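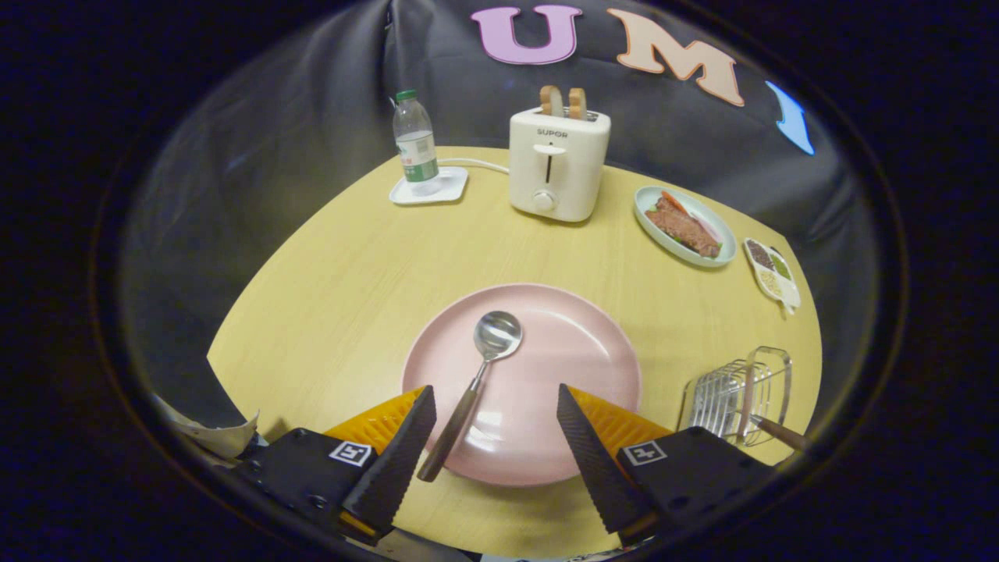

How a Toaster Makes Toast

Bread is soft. Toast is crisp on the outside and a little soft in the middle. The only thing added to bread to make toast is heat, but the heat does a few different jobs, and it has to do them in the right order.

This page explains what goes on inside a toaster, why toast turns brown, and how to set a place for breakfast while you wait.

What is inside the slots

If you look down into a toaster that is switched off, unplugged and cold, you will see thin wires or ribbons of metal along the sides of each slot. These are the heating elements. In many toasters they are made of a metal called nichrome, which is nickel and chromium mixed together.

Electricity moves easily through the copper wire in a power cord. It has a harder time getting through nichrome. As the electricity pushes through, the nichrome gets hot, so hot that it glows orange. A copper wire that hot would soon be ruined by the air around it. Nichrome can glow every morning for years.

The heat travels from the glowing wires to the bread mostly as infrared rays. You can't see infrared, but you can feel it. It is the same kind of warmth you feel on your face when you sit near a campfire.

What the lever does

Many toasters have a lever on the front or on one end. It is joined to a little rack inside each slot. When you push the lever down, the rack goes down and takes the bread with it. The lever also closes a switch, and the electricity starts to flow.

Something has to hold the lever down, or a spring would push it right back up. In a lot of toasters that something is an electromagnet, which is a magnet that only works while electricity is running through it. When the time is up, the toaster turns the electromagnet off. The spring takes over and up comes the toast.

You can test this with a grown-up. Make sure the toaster is empty and unplugged, then push the lever down and let go. In a toaster with an electromagnet, the lever will not stay down.

What the knob does

The knob sets how brown the toast will be. On many toasters it works like a timer. A low setting gives a short time and pale toast. A high setting gives a longer time and dark toast. The numbers beside a knob are not always minutes, so a three on one toaster may not match a three on another.

Some breads need a higher setting than others. Frozen bread takes longer because the ice in it has to melt first. Raisin bread and other sweet breads brown fast, so start low. You can always toast a pale slice a bit more, but you can't untoast a dark one.

Why toast turns brown

Bread has a lot of water in it. At first the heat dries out the surface, and this is the part that makes toast crisp. While the surface is still wet it can't get much hotter than boiling water, so it stays pale.

Once the surface is dry it heats up quickly. Then the sugars and the proteins in the bread begin to react with each other. They make new brown substances, along with the smell that brings people into the kitchen. Scientists call this the Maillard reaction (say "my-YAR"). It also browns cookies, pancakes and the crust of the loaf itself.

If the heating goes on too long, the surface starts to turn to carbon. Carbon is black and tastes bitter. That is burnt toast.

Setting a place

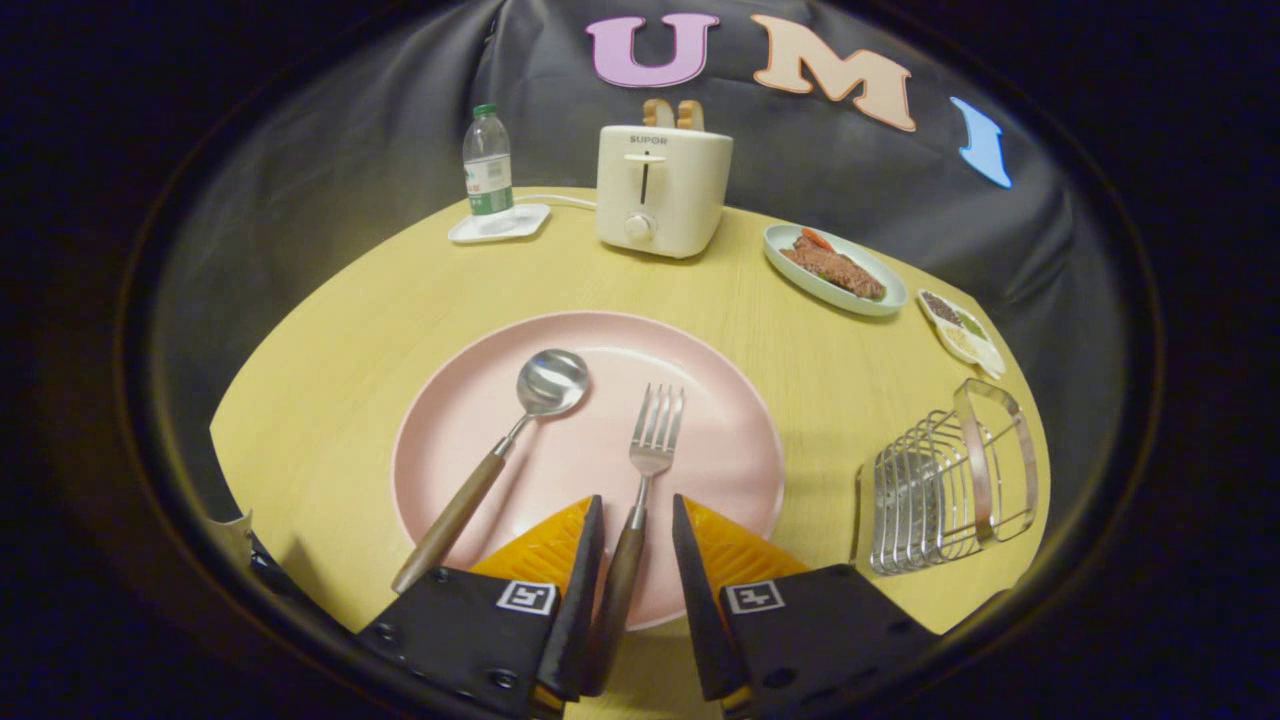 A plain breakfast doesn't need much. Put a plate in front of each chair, close enough to the edge of the table that crumbs land on the plate. A spoon is good for jam or honey. A fork is handy if there are eggs or cut fruit. You also need a table knife for spreading butter.

For an everyday meal the fork usually goes on the left side of the plate, and the knife and spoon go on the right. Plenty of families just lay everything on the plate and let people sort it out, and breakfast tastes the same.

Keep the toaster toward the back of the table or counter, away from sleeves and elbows. The cord should not hang over an edge where somebody could catch it. Keep paper towels, napkins and curtains well away too.

Staying safe

Ask a grown-up before you use a toaster.

Never put a fork, a knife or any other metal thing into a toaster. Metal carries electricity, and you could get a bad shock.

If a slice gets stuck, leave it there. Get a grown-up to unplug the toaster and let it cool before anyone tries to get the bread out.

Keep your hands dry, and keep the toaster away from the sink.

The metal around the slots gets hot and stays hot for a while after the toast pops up.

Something to try

Ask a grown-up to help you make three slices from the same loaf, one on a low setting, one in the middle and one fairly high. Let the toaster cool down between slices so that each one gets a fair start. Tap each slice with the back of a spoon and listen. Smell them. Then take a bite of each and write down which one is the crunchiest, which is the sweetest and which you would pick for jam.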